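Section 6. Running your first clothes pile

By now both arms are bolted to the front rail, the wrist cameras are plugged in and the Ullance base unit has finished its self-check. Good! Laundry is the part of the Zosow two-arm kit we have the most fun with, and also the part where set-up shortcuts catch up with you, so take this section slowly the first time through.

6.1 Before you start

You need the table enclosure from Section 3, the Fuchs finger set (the slim pair, not the wide pads) and a handful of everyday clothes. Mix your fabrics. A pile of identical T-shirts teaches you very little about your settings, and a ribbed knit next to a thick fleece will show you in one run whether your grip force is right.

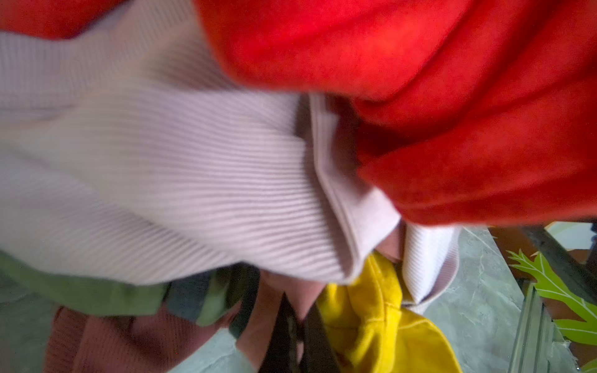 Written by the Fluvudow kit team. Last revised 11th September.

6.2 Setting the grip

1. Power up the base unit and wait for the indicator light on each arm to turn green.

2. Open the Grip page and load the preset called Soft Pile. Closing force is set to 385 and finger speed to 10. Leave both alone for now.

3. Drop the clothes in the middle of the work surface. Don't fold or smooth them. Tangled is fine, and tangled is what the kit is for.

4. Jog one arm down until the fingertips are in among the fabric, then close the fingers on a single layer. Stop if the arm reports contact with the table.

5. Raise the arm a hand's width. If the cloth slips out, go up one step in force and try again. If a second garment comes up with the first, open the fingers, back off and come in at a shallower angle.

Note: Folded hems and cuffs are great places to grab, but they stack up into several layers. Check the wrist camera view while you are still well above the pile. Up close, and with the arm moving, the picture blurs and it gets hard to tell one edge from the next.

Caution: Empty all pockets, and keep anything with loose drawstrings out of the pile. A string can wrap around a finger joint and pull the calibration off. Keep your own hands out of the enclosure whenever the arms are live.

6.3 Using both arms

6. Select Two Arm on the main page. Each arm now has its own half of the surface, plus a shared strip down the middle where the pile goes.

7. Let one arm take a garment out to the side while the other stays by the pile. We like this split a lot. It keeps the cables apart, and the first arm gets room to turn a shirt over.

8. Check that the cable from each wrist has slack through the full reach. Re-clip it if it drags across the clothes.

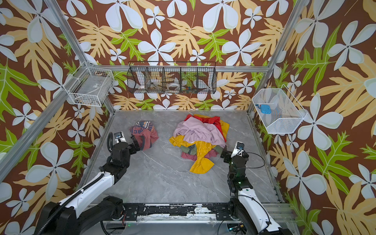
Figure 6-2. Left arm at a single T-shirt, right arm at the edge of the main pile.

Note: The wall lining is up to you. Busy patterns have worked well for us since the May software update. If you are on an older version, use plain panels until you have updated.

6.4 If something stops

Code 406: the two arms have asked for the shared strip at the same time. Press Resume and the left arm goes first.

Code 666 (yes, we know): the base unit has lost a wrist camera. Reseat the plug at the wrist, then repeat step 1.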